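Food Storage and Handling, Unit 4: Ripening and Short-Term Storage of Fruit

Handout for the evening group. Module tutor: Anisa Ismail

Read this before the session and bring it with you. It covers the same ground as the second half of the talk, with a little more on ethylene than there will be time for in class. The reading list is on the module page. 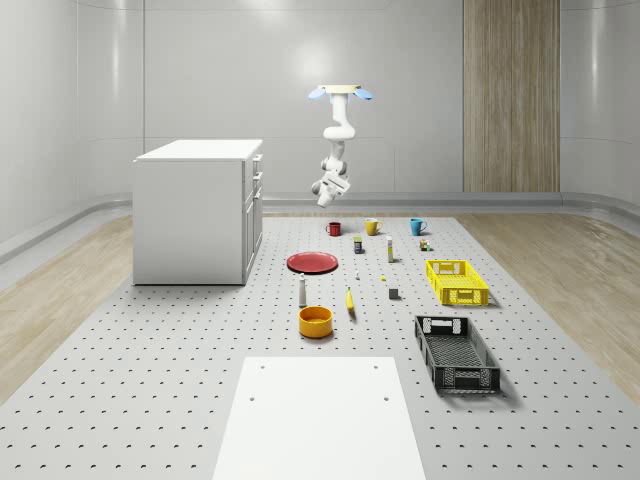 Arno, October

1. Two kinds of fruit

For storage purposes fruit is split into two groups. Climacteric fruit goes on ripening after it has been picked. Bananas, apples, pears, mangoes, avocados and tomatoes are in this group. Non-climacteric fruit does not ripen any further once it leaves the plant. Grapes, strawberries, cherries and all the citrus fruits belong here. They may soften or change colour a little in the store, but they will not get sweeter.

The difference matters when you are buying. A box of hard pears can be held and brought on when needed. A box of sour strawberries will stay sour.

2. What happens during ripening

Fruit is alive after harvest and carries on breathing. It takes in oxygen, uses up its stored sugars and acids, and gives off carbon dioxide, water and heat. In climacteric fruit there is a sharp rise in this activity at the start of ripening, along with a rise in ethylene, a gas the fruit makes itself.

Ethylene sets off the changes we notice. Starch turns to sugar, the cell walls weaken, the green pigment breaks down and the smell develops. In a banana the yellow pigment is already there in the skin and shows as the green goes. Brown specks come later, when most of the starch has been turned to sugar.

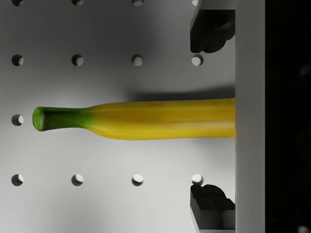
The rate of all this depends mainly on temperature. A warm store speeds it up and a cool one slows it down, but there is a lower limit for tropical fruit. Bananas kept below 12°C for any length of time suffer chilling injury. The skin goes dull and greyish, and the fruit may never ripen properly even if it is moved somewhere warmer. Apples have no such trouble and keep well at 2°C.

Students often mix up chilling injury and freezing injury in written answers. Chilling injury happens above freezing point and there is no ice involved.

3. Keeping fruit apart

Ripe apples and bananas give off enough ethylene to affect whatever is stored near them. Leafy vegetables turn yellow, carrots can go bitter and cucumbers soften. Kitchens with one cold room should at least keep these on separate shelves, with the ripe fruit nearest the extractor.

Bruised fruit gives off more ethylene than sound fruit. Sort each delivery when it comes in and take out anything split or crushed. Do not wash fruit before storing it, as surface water encourages mould. Wash it just before use.

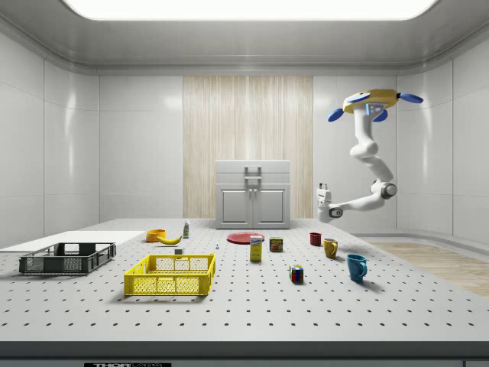 4. Work for next time

Keep a ripening record for 5 days using two bananas at the same stage. Put one in a closed paper bag with a ripe apple and leave the other in the open, in the same room. Write down skin colour, firmness and smell once a day, at the same hour if you can manage it.

Write up the result in no more than 200 words. Say which fruit changed faster and explain the result using section 2. Hand it in to Nabila Ngui at the start of the session.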